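Storero round table in light wood - four months in and I'm still a fan

I held off writing this until the table had been through a proper stretch of use, and it has now, so here goes. We bought it in April for the shared room at our office, to sit in the open area between the desks and the armchairs. I paid 231 for it plus 14 for delivery, and the only other one I seriously looked at was the Zultley, which was under 200 but had a square top with corners right at hip height. No thank you!

Putting it together was easy. Zulkifli Simanjuntak from the next desk held the top while I did the bolts, and we were finished before our coffee got cold. The hex key in the bag is the usual soft thing that rounds off if you look at it wrong, so use your own if you have one. One bolt hole was a bit tight and needed some persuading. Everything else lined up.

What I love most is the shape. You can come at it from any side, which matters in a room where people are always cutting through, and you never feel like you've taken the wrong seat. It's a good size too - big enough to spread out a board, a tray and a book and still have somewhere to put your hands, small enough that it doesn't boss the whole room around. The light wood warms up our gray floor more than I thought it would. I was worried it would clash with the little white side table we already had (an Escobar, bought years ago, mostly used for jars and drinks) but they look great next to each other.

The finish has held up really well. Coffee wipes off. Marker wipes off if you get to it the same day. I did manage to leave one faint ring near the edge by parking a hot mug there all afternoon, and Sorin Crăciun has not let me forget it. He uses the table more than anyone and says he'd buy the same one for home if his kitchen were any wider. 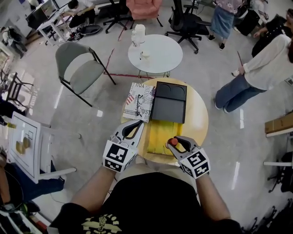 The round table in use, with the white side table and the gray chair behind it.

Couple of gripes. The top has no lip at all, so anything round will find its way to the floor sooner or later. We put small stuff on a board or in a tray now and that's fine. Also, the felt pads they send for the feet are useless on a glossy floor. Mine slid off in the first week and I replaced them with rubber ones.

Care so far has been a damp cloth and nothing else. Check the bolts again after a month or so, two of mine had worked a little loose. I'd buy it again tomorrow, and I'm already eyeing the smaller size for the corner by the window.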